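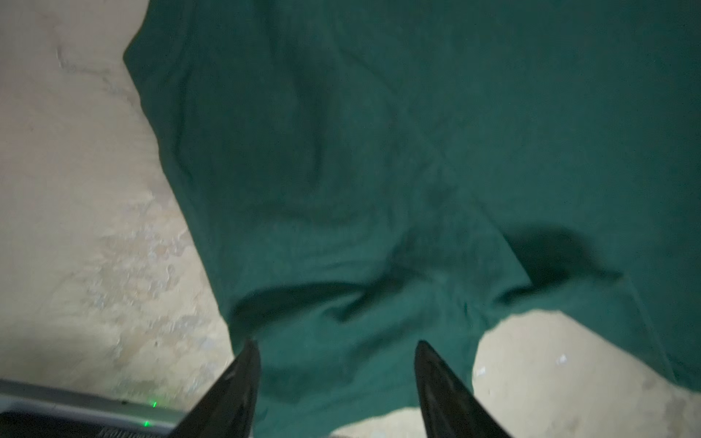 Wrist cam view, green cloth, fingers open over the bottom flap

Re: [dredthorpe-makers] Gripper keeps missing the hem

On 29th June a list member wrote:
> Are you still finding the edge by color alone? When I tried that on
> my arm it kept grabbing at creases. Also, how many frames do you
> have by now? I gave up at 2,000.

Yes, color alone, and yes, creases are my problem too! I'm up to 3,003 frames, all on the big table at the Dredthorpe shop. The long edge on the left is easy (green against beige, what more could you want), but the dark fold down in the lower right gets picked as a hem again and again. Then the fingers close on a double thickness and the Hollmann servo sulks.

I did swap the fingertips in May for the pointed ones from the Brakach files. They get under a flap much better than my old blunt ones – I should have done it months ago. They're shiny though, and I'm wondering if I ought to scuff them up a bit with sandpaper. Has anyone tried that?

Next thing is to slow the last bit of the approach and wait 100 ms before closing. If that doesn't help I'll try the depth branch of Flurum, assuming I can get it to build on the shop laptop. Last time it filled the disk and I lost an evening.

Happy to share the frames if you want to run yours on them. Just tell me where to put them, the list won't take a zip that big.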